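24th March

So I finally went back to my old field notebooks this week, the ones from the summer I spent at Hima, and wow, past me had terrible handwriting. I was the most junior person on a survey of a hillside terrace site and my whole job, for most of August, was bagging and washing potsherds. I loved it. I complained every single day and I loved it.

What I'd forgotten is how much of the notebook is about people and not pots. There are 2 pages on how to hold a trowel and then page after page on who cooked, who was cousins with whom, and which family owned the well at the bottom of the track. I was supposed to be writing down soil colors! But I'd already started drifting toward the living side of anthropology and hadn't noticed yet.

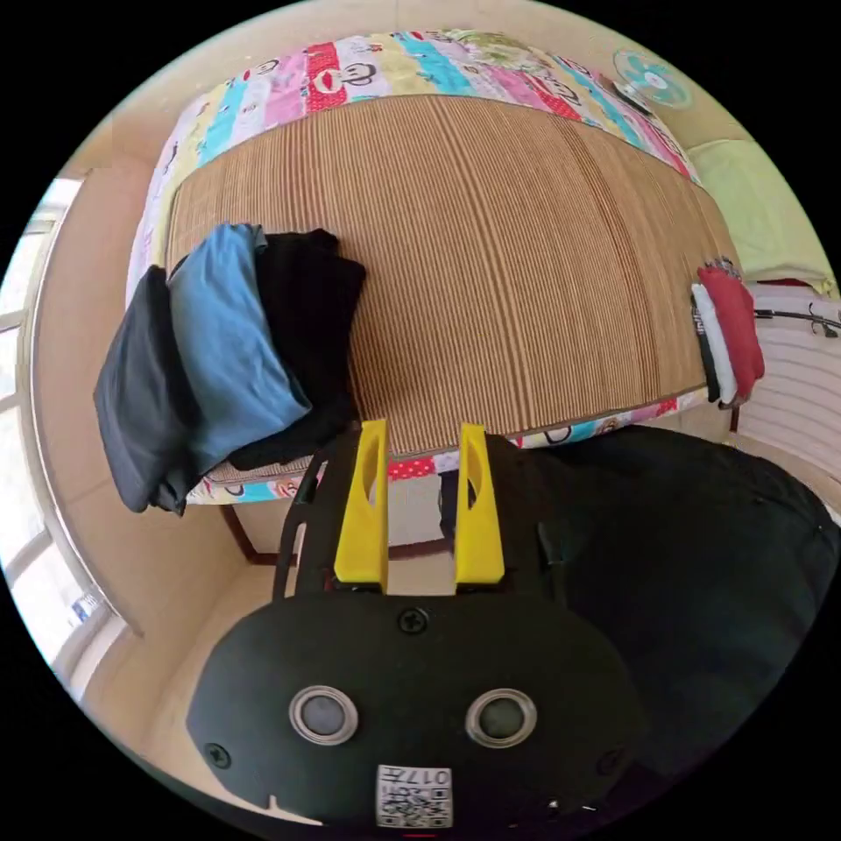

I've been reading a lot of household archaeology lately, which is the branch that cares about where people slept and cooked and dumped their trash (my kind of people). The chapter I'm stuck on is about sleeping spaces, and it makes the point that we walk into a ruin expecting bedrooms because we grew up with them. Plenty of families, then and now, roll out mats at night and put them away in the morning, and that leaves almost nothing in the ground. A small room with a bed in it, like the one in the photo, is easy to read if you already know what a bed is for. Take away the bed, wait a few centuries, and you've got a floor and four lines of stone and a lot of arguing in the site hut.

We had exactly that argument at Hima over Structure 13. One camp said storage, the other said sleeping, and I said nothing because I was new and holding a bucket. My notebook says "could be goats??" with the goats underlined. I'd still like to know. As far as I can tell the final report never got past a draft, and I only have 5 pages of it.

Anyway — my plan is to type up all the notebooks before the ink gets any worse. The sherd count from my season comes to 3060, every one of them washed with a toothbrush, and I'd like that written down somewhere other than a water-stained page. After that I want to dig out the tapes from Zedeo, where I did interviews about house building, and see if any of them still play. If you've got a cassette deck you trust, please email me. I've been through two from the thrift store already, and the second one ate a tape of my own music, so I'm nervous!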